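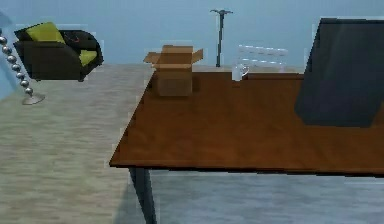 Community > Robotics > Simulation and Testing > Good practice

What must be written down before a simulated pick-and-place test counts as a result?

Posted by Danko

Hello all. I am working in a small group and we test a policy for a robot arm in simulation. The task is simple: take a mug on a table and put it in an open cardboard box. The room has some furniture in the background, and we change the furniture and the colors between the scenes.

My problem is not technical. We have now 148 episodes, made by 2 persons, and when we compare our numbers they do not agree. My colleague counts a success when the mug is inside the box at the last step. I count a success only when the mug is inside, the gripper is open, and the arm has gone back above the table. Also he stops an episode when the arm touches the box, and I let it continue. In the end his rate is much better than mine, with the same policy.

We have to send a report in March to a partner who will decide if we may go on the real arm. I would like to know if there is a rule or a standard for this. I read the safety standards for industrial robots, but they speak of the real cell – fences, stop buttons, speed – and I found nothing there for how to judge an episode. What do you write down in your own group, and when do you write it?

Thank you in advance and sorry for my English.

Posted by Yen-ting Chu

I don't know one standard which covers this, so I will tell you the rules we use. We had the same quarrel two years ago and we lost a month with it.

First, the success condition is written before the first episode is run, in one sentence which a person outside the group can check. Ours for a similar task is: "The object rests inside the container, the gripper does not touch it, and this stays true for 3 seconds." The waiting time is important. In simulation a thing can pass through a cardboard flap or sit on its edge for one step, and if you look only at the last step you will count it.

Second, the stop conditions are also written before. We have a limit of 3000 steps and one list of contacts which end the episode. For a box with the flaps open you must decide if touching a flap is allowed. I would say yes for a flap and no for pushing the whole box, but then you need a number for "pushing". Choose a distance and keep it. It is less important which distance you choose than that both of you have the same.

Third, every episode is kept, the bad ones also. If the simulator crashed, you mark it as crashed and you report how many. We had one student who deleted the episodes "where the physics was strange", and he did it after looking at the result. He did not want to cheat, but the table in his report could not be used.

Fourth, with each batch we save the following:

- version of the simulator and of the policy
- random seed and start position of every object
- the scene name, with the background furniture and the color of wall and floor
- time step of the physics, and friction values if they were changed
- name of the person who judged, if it was a person

About the background: please don't mix all the rooms in one number. A policy can do well in front of a plain wall and badly when there is a pale object behind a pale mug. Give the rate for each room and then the total.

For the 148 you have already, I would not throw them away. If you saved the states, judge all of them again with the one written condition. If you saved only video, let both persons judge all of them separately, and put in the report how often you disagreed.

Posted by Plelier

just use the automatic checker, humans are always too kind with their own robot. we never judge by eye

Posted by Pralumska

I agree with most of what Yen-ting Chu writes, but I want to add something on the partner's side, as I am often the person who receives such a report.

Please keep two things apart on the paper. One is "does the policy solve the task", the other is "may it run on the real arm". A good rate in simulation does not answer the second. For this I want to see the risk assessment of the cell, the speed limit for the first runs, who stands at the stop button, and what the arm does when the policy sends a command out of range. If this last one was tested in simulation, write how.

Also send me the failures sorted by kind. For example: did not reach the mug, dropped it, hit the box, time was over. One page is enough. I read this page before the success rate.

To Plelier: the checker is good, but somebody has to check the checker. We take a small part of the episodes by chance and look at them by eye. Once we found that ours gave a success when the object had fallen behind the box, as the test looked at only two of the coordinates.

Posted by Danko

Thank you, this helps very much. We saved the states, so we can judge again. My colleague accepts the 3 seconds but not yet the rule for the flaps – we will discuss it tomorrow.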